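Print this article | E-mail this article

Clisanberg lab workers get posted schedules, and I'm thrilled

31 Mar 2018

I've been grumbling in this space about work schedules for so long that I figured I owed you all a cheerful one. Starting in September, the hourly staff at Killetti, the testing lab out on the Kurnell road, will get their shifts in writing 30 days ahead. The company confirmed it this week, and I read the notice twice to make sure I had it right.

If you've never worked hourly, a posted schedule may sound like small potatoes. Try lining up a babysitter on one night's warning, though, or telling your mother's doctor you can't say whether you'll be free until the text comes in. That has been life for a lot of the 227 people on the hourly payroll there, and most of them are women – plenty with kids at home, some with parents at home too.
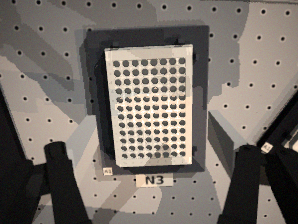 The new rule covers everyone paid by the hour, from the front desk to the night bench crew. A shift changed with less than seven days' notice will earn extra pay, and turning one down can't be held against you at review time. I like that last part best. A woman on the night bench told me she spends her shifts with plates like that white one, eight wells across and twelve down, and that the work itself never bothered her. It was the phone buzzing at suppertime. She missed two of her daughter's recitals last year and had to find out about both of them that same afternoon.

Now, I can hear some of you already, because you write to me every time (please keep it up, I do read them!). Shouldn't she find a job with better hours? Maybe she should, and maybe there isn't one within driving distance. I raised my own kids on a 40 hour week with a boss who let me swap days, and I know just how lucky that was. I don't think luck should come into it so much.

Killetti says the change will cost some money up front, mostly in overtime while supervisors get used to planning further out. The notice doesn't give a dollar amount. I asked and was told it's still being worked out, so I'll ask again.
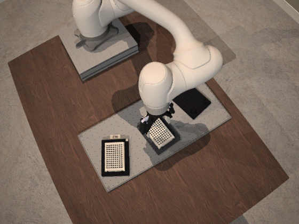

A white robotic arm with a multi-well plate in its gripper.

Meanwhile the folks over at Rizzi, the packing plant across the creek, are watching closely. Workers there asked for nearly the same thing last fall and were told it couldn't be done with a rotating crew. Well, Killetti has a rotating crew. I called Rizzi's office for a comment and got a polite promise that somebody would call me back – if they do, I'll tell you what they said.

Staff at Killetti can pick up the full policy at the personnel window, and there will be a question session before the first schedule goes up. If you work there, or at Rizzi for that matter, drop me a line and tell me how it goes. I won't use your name.

Sign up for our free morning newsletter and get local opinion in your inbox.

Contact us | Copyright 2018, all rights reserved | Back to top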